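About Us
Grommont Open Door Fellowship

Welcome! We're a small Christian congregation in Grommont, and we're so glad you found your way to this page. Maybe you just moved to town, maybe you haven't been inside a church since you were a kid, or maybe your neighbor keeps inviting you and you want to check us out first (very sensible). Whatever brought you, read on, and then come say hello.

How we started

We began with nine people in the Chaudhry family's living room, a borrowed hymnal for every two of us and a piano that had one key stuck down. The idea was simple enough: read a chapter of the Gospel of Luke each week, talk about it, pray for each other and eat supper. We finished Luke and nobody wanted to stop, so we went on to Acts, and by then there were more cars on the street than the neighbors liked!

That October we moved to the old grange hall on Genusdale Road, and we've been there ever since. Today there are 61 of us on the membership roll, and plenty more who come when they can. The hall seats 50 comfortably, so on Easter we open the side doors and put chairs on the porch – it has only rained once.
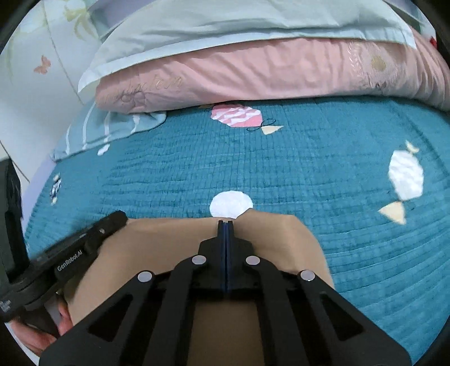

What we believe

We believe that God made the world and loves it, that Jesus Christ is Lord and Savior, and that the Holy Spirit is still at work in ordinary people. We read the Bible together, Old Testament and New, and we're not afraid of the hard chapters. Last winter we spent nine weeks in Job, and people were still bringing it up at potlucks in the spring.

We baptize adults and children. Communion is shared on the first weekend of each month, and everyone who wants to follow Jesus is welcome at the table. You don't have to be a member, and you don't have to have your life in order.

Our pastor

Pastor Zeeshan Zaidi came to us after several years as a hospital chaplain, and it shows in how he listens. His sermons run 21 minutes or so he claims, and we love him anyway. He teaches straight through books of the Bible, a passage at a time, and he takes questions afterward over coffee. If you have one you'd like to ask in private, his study door is the first on the left as you come in.

Music is led by Ehsan Chaudhry, who has been with us since the living room days. We sing old hymns mostly, with some newer songs mixed in, and the choir takes anybody who can make it to practice. Can't read music? Neither can half the tenors.

During the week

The Ansari Room, just behind the main hall, is where a lot of our weekday life happens. The women's Bible study meets there in the morning, the youth group takes over in the evening (bring snacks, they'll be your friends forever), and the prayer circle is open to anyone at noon. We also cook a free community supper twice a month with our friends at Zolum House, and there's always room for another pair of hands at the stove or the sink.

Visiting for the first time

Worship starts at 10 in the morning and lasts a little over an hour. Wear whatever you like. Children are welcome to stay with you the whole time, wiggles and all, or they can go to the story corner after the second hymn. Parking is on the gravel side, and there's a ramp by the kitchen door.

Come as you are – we'll save you a seat and a cup of coffee.

Page last updated Mar 17, 2021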